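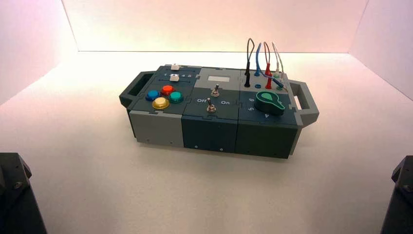
Steckmodule fürs Schalterbrett: Griffe dran lassen oder weg?

Burnulberg
15. September 2024
Hallo zusammen, ich wollte euch endlich mal meinen Kasten zeigen, an dem ich seit August sitze. Drei Module nebeneinander, alle mit Puzzlekanten verbunden, links die zwei Schieberegler und die vier bunten Knöpfe, in der Mitte die Kippschalter mit dem kleinen Anzeigefenster. Gedacht ist das Ganze für den Basteltisch bei uns im Stadtteiltreff, da wird gedrückt und geschoben, was das Zeug hält. Jetzt überlege ich, ob die Griffe an den Enden bleiben sollen. Meine Regaltiefe ist leider knapp — 54 Zentimeter, und mit Griffen wird es eng. Was meint ihr?

Skekex
Ach, ist der schön geworden! Die Knöpfe im Karo gefallen mir besonders, so was mit glänzenden Kappen will man ja sofort drücken. Die Griffe würde ich unbedingt dranlassen, wer so ein Ding mal ohne durchs Treppenhaus geschleppt hat, weiß warum.

Sydorenko
Da muss ich leider ein bisschen widersprechen. Bei mir blieb ständig jemand mit dem Ärmel hängen, und nach ein paar Wochen habe ich sie abgeschraubt und trage den Kasten seither in einer Stofftasche. Was mich mehr stört: Nur am vorderen Kippschalter steht Off und On. Beim hinteren würde ich das auch draufdrucken, sonst fragt dich jeder zweite Besucher.

Burnulberg
Beim hinteren wollte ich es absichtlich offen lassen, die Leute sollen ruhig ausprobieren. Aber ich denke noch mal drüber nach, versprochen.

Trellach
Ich bin bei Skekex, Griffe dran und das Regalbrett eben tiefer zuschneiden. Und eine Frage noch, weil ich gerade selber Regler suche: Sind die Zahlen neben den Bahnen gedruckt oder graviert?

Burnulberg
Gedruckt, ganz klein. Für Leute mit Lesebrille mache ich sie beim nächsten Mal größer.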